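Grosinero Guest Lodge
Room and Building Safety Checklist, with inspector's comments
September round, Unit 12

Mark each item OK, Fix, or N/A. Comments go on the line under the item. Anything marked Fix needs a work order before the unit goes back on the rental list.

1. Entry and exits

Door opens fully and latches: OK
Deadbolt turns from inside without a key: OK
Exit map posted on back of door: Fix
Map is from before the north stairs were moved. Replace with the current one from the office.
Stair rail tight at both ends: OK
Lower bracket was tightened in the last round and has stayed tight.

2. Smoke and carbon monoxide alarms

Smoke alarm sounds on test button: OK
Carbon monoxide alarm sounds on test button: Fix
Weak chirp. Changed the battery and got the same result. Replace the whole alarm, work order 2151.
Date on back of alarm readable: OK

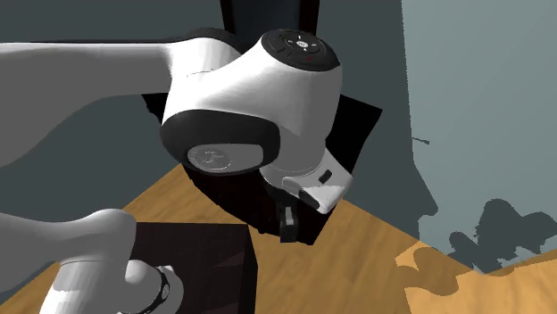
Paterson asked whether the unit could be rented while the new alarm was on order. No. The unit stays off the list until the alarm is in and tested, even if the smoke alarm works.

3. Electrical

Outlets hold a plug firmly: OK
GFCI outlet in bathroom trips and resets: OK
Cover plates present and not cracked: Fix
Plate behind the dresser has a corner missing. Spare plates are in the supply closet, second shelf.
Extension cords in permanent use: none found
Breaker panel labeled: OK
Labels are in pencil and getting faint. Go over them in marker next time the panel is open.

4. Sleeping area and floors

Bed frame solid, no loose slats: OK
Clear path from bed to door: OK
Floor boards flat, no raised edges: OK
Rugs have non-slip backing: N/A
Window opens far enough to climb out: Fix
Opens partway and sticks. Try wax on the track first. If that does not free it, plane the sash.

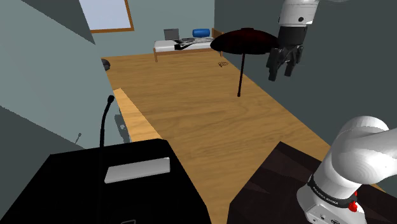
Window locks were checked on the same pass. All of them close by hand. The one over the radiator is stiff but holds.

5. Water and heat

Hot water at bathroom tap no higher than 120 degrees: OK
Shutoff valve under sink turns: OK
Radiator cover secure: OK
No drips at the water heater: Fix
Slow drip at the relief valve pipe. Fostard to look at it, work order 212.

6. Furniture

Tall pieces anchored to wall: OK
Tabletops free of splinters: OK
Chair legs even and tight: Fix
One chair rocks. Take it out of the room until it is glued. 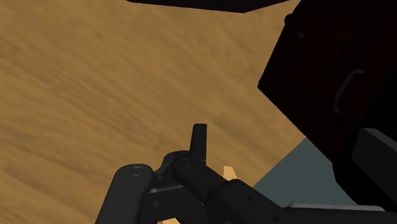
Drawer stops were missing on the dresser last time. They are in now and both drawers hold when pulled hard.

7. Outside

Walkway light works: OK
Steps free of moss: Fix
Scrub before the rain starts.
House number readable from the road: OK

Recheck all Fix items after the work orders close. File this sheet in binder 41.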